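Household Chore Readiness – Pre-Trial Inspection, Drawer and Tidy-Up Tasks
Checklist with inspector's comments
Unit: Illetti arm, two-finger gripper, Stinum control software
Inspected by: Aiman Mandagi
Second signature: Intan Nugroho
Period covered: February, simulated kitchen runs plus one supervised session in the real one

Rating: OK / Fix / Hold

1. Emergency stop reachable by a seated adult
OK. Reached it from the chair with a coffee in the other hand. The coffee was part of the test after I decided it was.

2. Arm holds position when power is cut
OK. Sagged slightly and stopped. Sutanto's manual calls this "settling." My knees call it that too.

3. Finger pads secure, no sharp edges
Fix. Left pad lifting at one corner. Glue it, and please use the glue in the cabinet, not the tape.

4. Grip force limit set and locked
OK. Locked at the low setting. It can hold a wooden spoon and it can't hurt an egg, although it can drop one.

5. Opens a closed drawer by the handle
Hold. Over 10 minutes for the first successful pull in the real kitchen. In simulation it had 1,086 attempts at the same job and we kept 213 of them as clean. The remainder include several where it pulled very nicely on the air next to the handle. I have an uncle who loads a dishwasher this way.

6. Stops pulling when the drawer reaches its limit
Fix. It does stop, eventually. Drawer slides are not a consumable and should not appear on the supply order as one.

7. Closes the drawer afterward
Hold. Intan points out that this was never in the task definition. Neither was it in the one my teenagers were given. Add it.

8. Does not trap items or fingers when closing
Not tested, see 7.

9. Keeps clear of cabinet corners when approaching at an angle
Fix. Fine from straight on. From the side, the wrist passes closer to the corner than I would walk a tray of glasses. Increase clearance before anyone puts real glasses near it.

10. Picks up a dropped item from the floor
Hold. Sponge, yes. Sock, yes, on Thursday. Spoon lying flat, no. It pinched at the floorboards with great patience until I turned it off.

11. Person entering the work area is detected
OK. Walked in 5 times from different directions and it paused each time. It also paused for the mop. I have no objection to a machine that respects the mop.

12. Resumes only after a person confirms
OK. Button is stiff. Leave it stiff.

13. Liquids kept outside reach
OK, apart from item 1.

14. Operator log filled in for each run
Fix. "Went okay" is not an entry. Say which task, which settings, and what got knocked over.

15. Simulated layout matches the real room
Fix. Nenudora supplied the furniture models and the drawer heights are good. The real drawers stick a little in damp weather and the simulated ones never have. Add friction, then add some more.

Overall comment
Cleared for supervised drawer work with the force limit on. Not cleared for unsupervised anything. Management asked for a plain answer on whether it can tidy a kitchen yet, and my plain answer is that it can open part of one. A person with a bad back and a grudge is still faster – and puts the spoons away. Recheck items 3, 6 and 9 before the next session. Items 5, 7 and 10 stay on hold until I see them done three times running, in the real room, with me standing there.

Related items
Gripper pad replacement, step by step
Stop button test sheet
Floor pickup trials: sponge, sock, spoon
Operator log template (please use it)
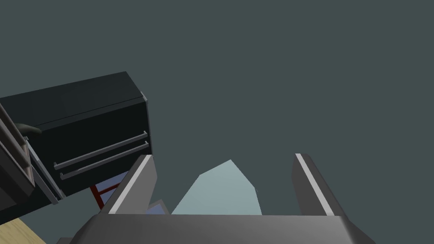 Vacuum and stair edge checklist
Notes on sticky drawers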